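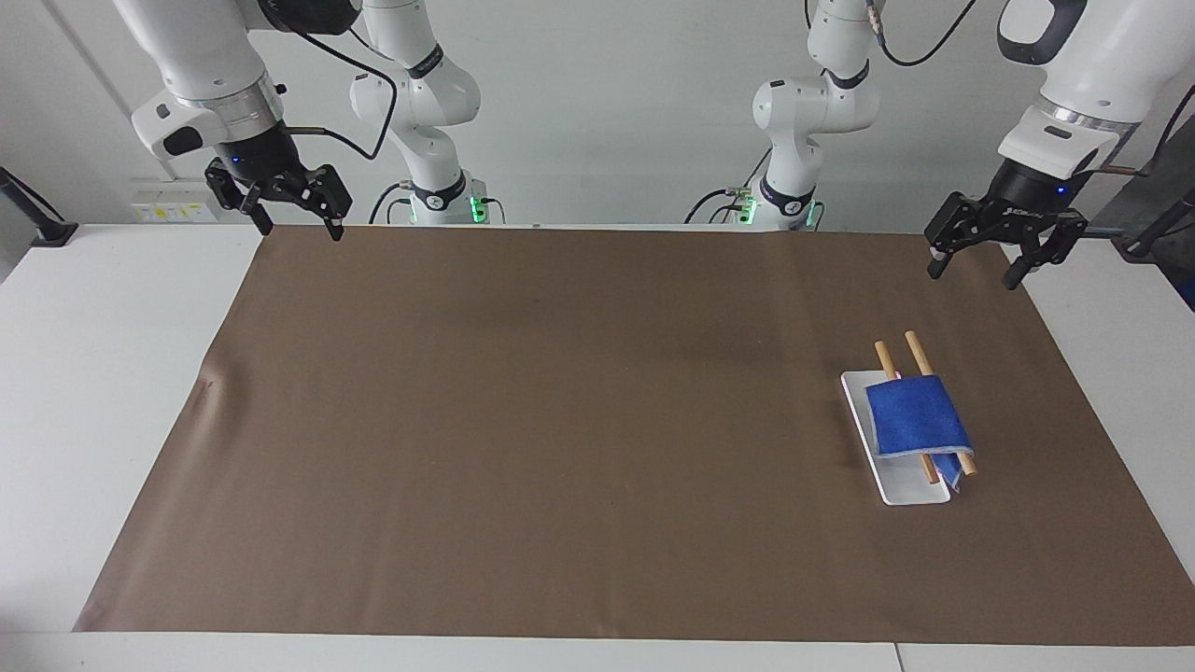 Two white robot arms with black grippers over a tabletop workspace.

Flulach Releases Latoleo 7, a Free Toolkit for Combining Public Web Data

New version adds request scheduling, a shared cache and support for 461 open data sources

Flulach, the software company behind the Latoleo family of developer tools, today announced the general availability of Latoleo 7. The release allows programmers to collect information from public websites and data feeds, combine it, and publish the results from a single small program.

Latoleo is used by hobbyists, teachers and small software firms to build weather dashboards, transit displays, tide tables and similar projects. Version 7 replaces the request engine that has been in place since the first public release. The new engine places outgoing requests in a queue, respects the limits set by each data provider and keeps a local copy of recent answers, so that a page with many visitors does not send the same request again and again.

The number of data sources supported without extra setup has grown to 461. These include river levels, air quality readings, satellite pass times, library catalogs and bus arrival feeds. Each source comes with a short working program that can be copied and changed.

"Many of our users write code in the evening, after work, and have an hour to spend on it," the company said in a statement. "They asked us for fewer setup steps and clearer error messages. Those two requests shaped most of the work on this version."

Error messages have been rewritten throughout. Where earlier versions returned a numeric code, Latoleo 7 names the source that failed, gives the time of the last good answer and links to the matching page of the manual.

The release follows a public test period in which 1603 developers took part. Participants filed more than 600 reports, and the resulting fixes are listed in the release notes. Among the changes made during testing were a smaller download, better handling of daylight saving time and a command that exports a complete project to a single file.

McIver, a web hosting provider, will offer Latoleo 7 as a one-step install on all of its plans beginning in December. Itent, which publishes programming courses for adult learners, has updated its introductory JavaScript course to use the new version. Learners already enrolled will receive the updated lessons at no charge.

Projects written for Latoleo 6 will run on the new version without changes in most cases. Projects that use the older callback style will continue to work but will show a warning when started. Flulach will provide security fixes for Latoleo 6 for one more year.

Availability

Latoleo 7 is available now as a free download for Windows, macOS and Linux under an open source license. Paid support is offered to organizations on a yearly basis.

About Flulach

Flulach develops open source tools for working with public data on the web. Its products include the Latoleo toolkit and the Latoleo Viewer.

Media inquiries: Flulach Press Office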